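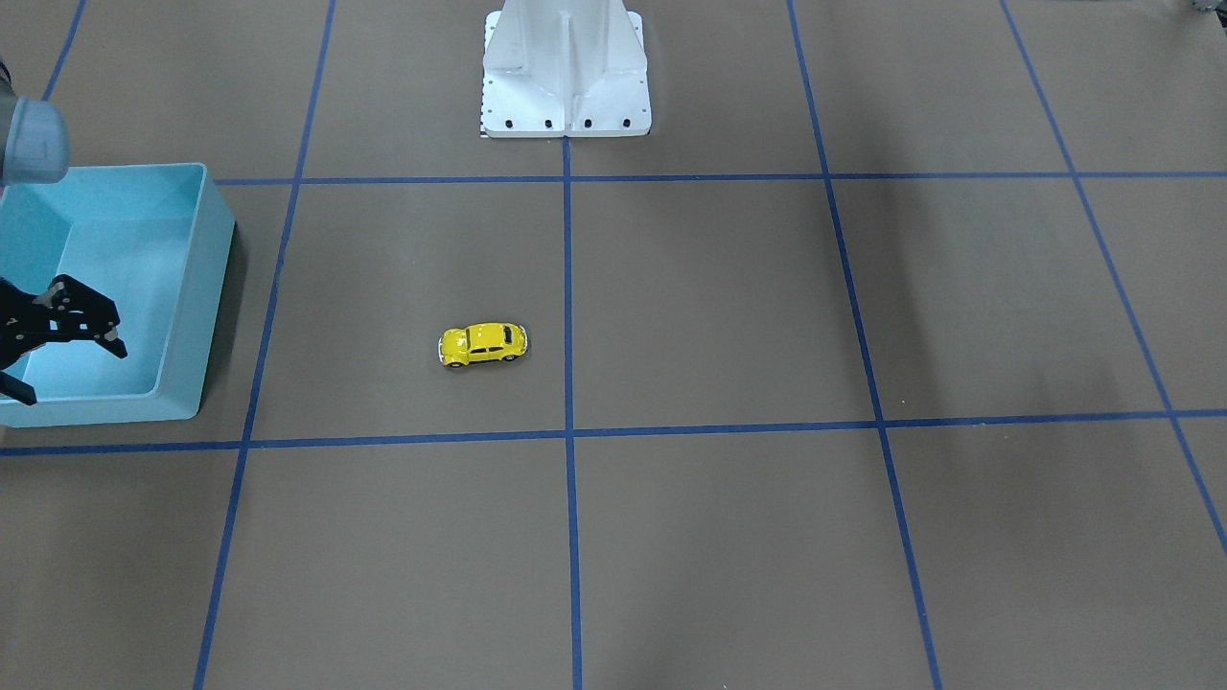 A reader wrote in after my last post to ask why I bother with a language spoken in one valley, when I could be brushing up my Spanish and talking to half the neighborhood. Fair enough! I've been chewing on that all through May, usually over a second cup of coffee.

My grandmother spoke Arevside at home and English everywhere else, and by the time I came along the Arevside was mostly for scolding and for soup. I knew maybe 20 words. Then last fall I found the evening class at the Orkent library, and I've hardly missed one (the night of the ice storm doesn't count, the whole building was dark).

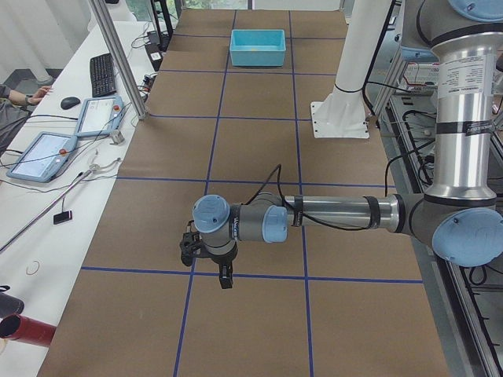
What we do in class

We read out loud, mostly, and badly. The textbook is the old Pylypenko reader, 70 short lessons about goats and weddings and somebody's broken cart, and we are on lesson nine, so you can see how fast we're going. There's a word in it, butico, that the glossary gives as "cupboard," but my grandmother used it for any place you put things and then forget them. I told the class this and we spent half the evening on it, which was lovely, though we never did get to the verbs.

The verbs are hard. They change depending on whether you saw the thing yourself or only heard about it, and I keep claiming to have witnessed weddings that took place long before I was born.

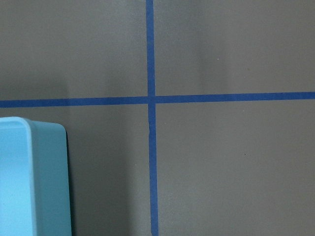 The oldest page

The library has a copy of a prayer from 1577, the earliest Arevside anyone in our class has come across. I could read four words of it. One of them was "bread," and I went home and called my mother to tell her so, and she said it back to me just the way my grandmother used to.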